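Sosden Community Kitchen — where we are as of February 23, 2021

Hi Živko,

You asked for something short and readable this time instead of the big form, so I'm just going to write it the way I'd tell you over the phone. Stop me if I ramble (you can't, it's a letter!).

The lunch program is running. We're cooking four days a week out of the Flotley Street kitchen, and the meals go out in the old Dvorak van, which is still alive after its new clutch. We had planned on five days from the start, but the fifth depends on the second oven, and the second oven depends on the electrician, and I've pretty much stopped guessing when he'll turn up. The wiring for it was supposed to be in before the holidays. He found old cable behind the tile and wanted a permit before he touched it, and I wasn't going to argue with him about that.

On the people side, we've got 25 households signed up for regular delivery. Most of them are older folks living alone, plus a few families up the hill who lost restaurant work last spring. I was worried that delivery would feel cold compared with the sit-down lunches we used to do, and it kind of does, but the drivers have been great about standing on the sidewalk and chatting for a few minutes. Mrs. Abbot on the corner now hands back her dishes with a note saying what she thought of the soup. She did not care for the lentil.

Sem Boersma took over the menu in the fall and it's so much better! He does a proper pot roast, he does a chicken and rice thing that everybody asks about, and he's gotten us off the canned vegetables almost completely. He also moved the prep work to the afternoon before, so mornings aren't a mad rush anymore. The downside is that we need more fridge space than we budgeted for. I'd like to talk to you about that before I go shopping.

Drinks are the part I keep going back and forth on. We were sending out milk and juice in small cartons, one per meal, and it's a lot of packaging and a lot of money for not very much juice. Now we're trying full-size cartons, one per household per week. People with a bad wrist find the big ones hard to pour, so we may end up doing a mix.
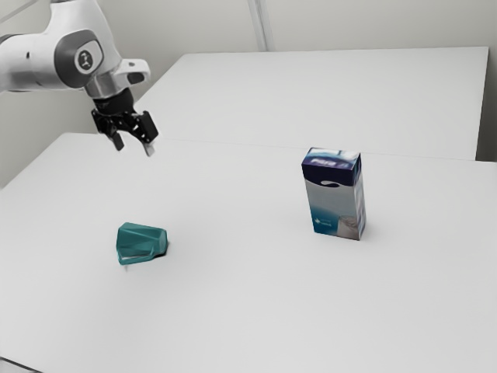 Cup and carton on a white table.

The money is mostly where we said it would be. Food is a little under, fuel is a little over, and the two just about cancel out. Containers are the line that hurts. Novico raised their prices on the lidded trays twice, and the cheaper ones we tried leaked gravy all over the back of the van — I can still smell it. We went back to the good trays and I moved money out of printing to cover it. I hope that's okay. I know I'm supposed to ask first, and next time I will.

Things that didn't work: the online sign-up form. We got six people through it the whole winter, and I think a couple of those were the same man. Everyone else called, or had a daughter call. I'd like to drop the form and put what we pay for it toward a second phone line, so folks don't get a busy signal all morning.

Things I'm excited about: the garden beds out back. The high school has offered to build them for us if we buy the lumber, and Sem has already drawn up a planting list that's far too long for the space (there's fennel on it, a lot of fennel). If the ground cooperates we'd start in April.

What I need from you is a yes or no on the phone line, a yes or no on the fridge, and your okay on the printing money. The receipts are in the blue folder and I can drop it by your office whenever suits you. And come ride along in the van one morning if you have the time, the drivers would love to meet you.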